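The Chore Is Mostly Setup

By Aigars Rozīte

Every few months a reader asks me whether a machine can do a simple chore yet, and lists the usual candidates: folding towels, loading the dishwasher, putting small parts into cartons at the end of a line. My answer has been the same for several years. A machine can do a portion of each, under conditions the reader would not accept at home and that a shop foreman would accept only if the volume justified it.

The argument usually goes wrong at the word "do." When a person clears a bench, the job includes finding the objects, deciding which of them belong there, moving the ones in the way, fetching a box, and noticing that the box is too small. A demonstration of the same chore on a machine generally starts after all of this is finished. The box is already open. The surface is bare or covered in something uniform. What remains is a transfer from A to B, and transfer from A to B has been a solved problem on factory floors for decades.

Cyril Hulme, who ran packing cells at Okard before he moved to consulting, keeps a log of interventions for every cell he commissions. An intervention is any moment when a person touches the work because the machine could not. On one carton line he logged 161 interventions in a run of 3000 cycles. The vendor, Fulell, had counted 40 of those as failures. The others were "operator assistance," a category that covered straightening a flap, nudging a carton back against its stop, and clearing a cable that had snagged on a guard. Both counts were accurate. Only one of them told the plant how many people it still had to schedule.

I do not think the vendor was being dishonest. Engineers draw the boundary of the system where their responsibility ends, and a bent flap is somebody else's department. At home there is no other department. If the machine puts the mugs away but needs the cupboard opened and the mugs turned handle-out, the person in the kitchen has been given a new chore in exchange for an old one, and the new one is duller.

The hardware is less of an obstacle than it was. Small arms can be printed and assembled from hobby servos by anyone with patience, and for light parts at slow speed they are adequate. Stiffness is poor, backlash is noticeable, and a long link on a small servo will sag under load, but a good controller can compensate for part of that. What it cannot compensate for is a workspace that keeps changing. Cabling is the plainest case. On an industrial arm the wires are routed internally or dressed in a sleeve. On a bench arm they hang in loops, and the loops sweep through the same volume the arm does.

Scale the task down to a box, a flat surface and one small arm, and most of the conditions are still supplied by a person: the paper laid out, the box placed and opened, the boards wired and powered.

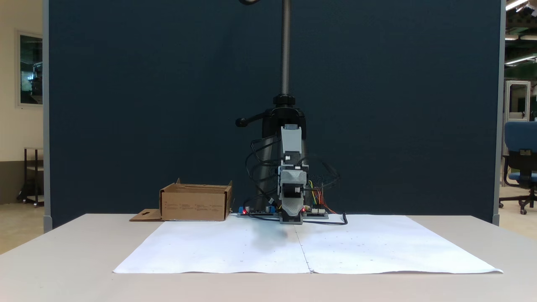
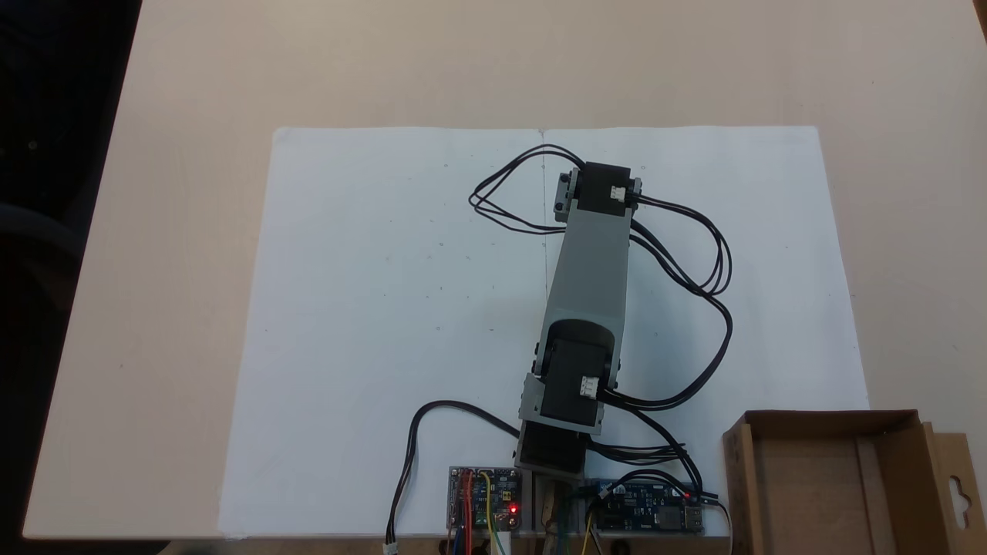

What I would ask a vendor

First, the intervention count, with the definition printed beside it. If straightening a carton is excluded, say so in the same table.

Second, the reset time. A cell that packs a part in four seconds and takes a person two minutes to put right after a jam has a cycle time that depends mostly on the person. Žukauskas quotes reset time on its data sheets. Bellex does not, and was unwilling to give me a figure when I asked in March.

Third, a run with the box moved. I mean a hand's width to one side and turned a little, with no recalibration. A machine that copes with this is doing some of the chore. A machine that does not is replaying a motion, and should be priced accordingly.

Hulme would add a fourth, which is to leave the cell alone over a full shift with the supervisor out of the building. I have yet to see a vendor agree to it. Until one does, I would buy an arm for a line that repeats the same part all day, and I would keep loading my own dishwasher.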